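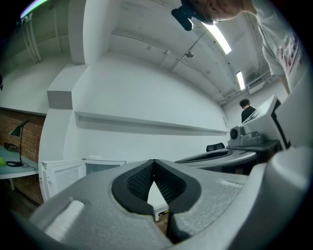 Kitthorpe Hand-Held Gripper: Product Gallery
Kushnir Instruments, Gastbridge
Page updated Jul 24, 2023

The Kitthorpe is a hand-held gripper for recording manual tasks that will later be taught to a robot arm. It is offered by Kushnir Instruments to university laboratories, technical colleges and company research groups. The operator carries the tool, closes it on an object and completes the task at a normal working pace. The camera on the tool records each attempt from the same position.

This gallery accompanies the written specification and is intended for purchasing staff and for laboratory managers who are preparing a request for quotation.

At work, seen from the tool's own camera
The gripper body is light gray plastic with a matte, lightly textured surface. The black foam finger pad is notched, and its inner faces carry a fine dark mesh texture. A small white object with a yellow-and-black label can be seen through the gap in the pad.

Field of view
The camera takes in the finger pad together with a wide part of the room, including the ceiling lights and the brick wall on the left. Straight edges, such as that of the gray tabletop, appear curved in the wide view. Calibration files for correcting this effect are supplied with every unit.

Finger pads
Pads are treated as wearing parts and are sold in pairs. Kushnir Instruments recommends inspection after every 300 recorded attempts and replacement after 2,000. Pads should be wiped with a dry cloth only. Solvents will damage the foam and are not covered by the warranty.

Recording software
Each unit is supplied with a license for Nidov, the recording and review program. Nidov sorts attempts by task and operator, and allows a reviewer to mark an attempt for removal before the set is exported. One license covers one gripper. Site licenses are quoted separately.

Ordering information
Gripper, complete with camera and carrying case: part 178
Replacement finger pads, one pair: part 181

Orders received before the end of August will be shipped from Gastbridge with one additional pair of pads. Institutions that wish to evaluate the gripper before purchase may apply for a loan unit through the sales office. The loan form must be signed by the head of the receiving department, and return shipping is paid by the borrower.

Images on this page may be reproduced in internal purchasing documents. Any other use requires written permission from Kushnir Instruments.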